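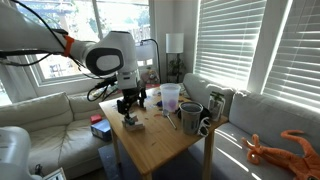 How often should a home robot arm be inspected?
Before every session, and again after anything on the mount or the wiring has been changed.

TIRKIA HOME BUILD: PRE-RUN CHECKLIST
Sheet 1001, filled in April 8, 2021

Use OK, FIX or WATCH. Write a comment even when it's OK, they are great reading a month later!

1. Mount and base
Base bolts tight, both arms: OK
Comment: Went over every bolt with the torque wrench and got no movement at all. The Rolach plate under the first arm was a pain to drill in February but I love how solid it feels now.

2. Emergency stop
Button within reach of the operator's chair: OK
Arm stops when pressed, tested twice: OK
Comment: Both presses stopped it right away. Please test it with the arm moving slowly, because pressing it on a parked arm tells you very little.

3. Cables
Jackets free of cuts and flat spots: OK
Slack at full reach: WATCH
Comment: The loops hanging down beside the table have plenty of slack, maybe too much. I want one more soft tie near the wrist (the Gosura ones, with the wide strap) and then another full-reach test. Don't pull anything tight yet.

4. Gripper
Fingers close evenly: OK
Screws marked with paint pen, marks lined up: OK
Comment: So happy with this. The new finger pads went on in 12 minutes and the paint marks haven't shifted.

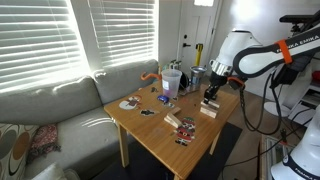
Pads get wiped with a dry cloth before the next block run, and if one is peeling at a corner, swap the pair.

5. Table and work area
Table doesn't rock: OK
Glass and open drinks off the table: OK
Lowest gripper height set in software: OK
Flat cutouts clear of the stacking spot: WATCH
Comment: Speed limit stays at 170 mm per second for stacking wooden blocks. It looks slow until you are sitting on the sofa next to it, and then it looks just right. Paper-thin things slide around when a sleeve brushes them, so look again right before you start.

6. People and sofas
Walkway to the door clear: OK
No one leaning over the table while power is on: OK
Comment: Sofas are close enough that a long arm (yours, I mean) can reach into the work area without getting up. Everybody sits back before the brakes come off. Kids watch from the doorway.

7. Software
Right program loaded (Innes, stacking version 2): OK
Joint limits match the printed sheet: OK
Comment: First dry run goes above the table with nothing to pick up. Watch the elbow as well as the gripper!

Open items
Add the wrist cable tie, repeat check 3.
Print a bigger copy of the joint limits for the wall.

Result: cleared for slow stacking only. Full-reach moves wait until check 3 is OK.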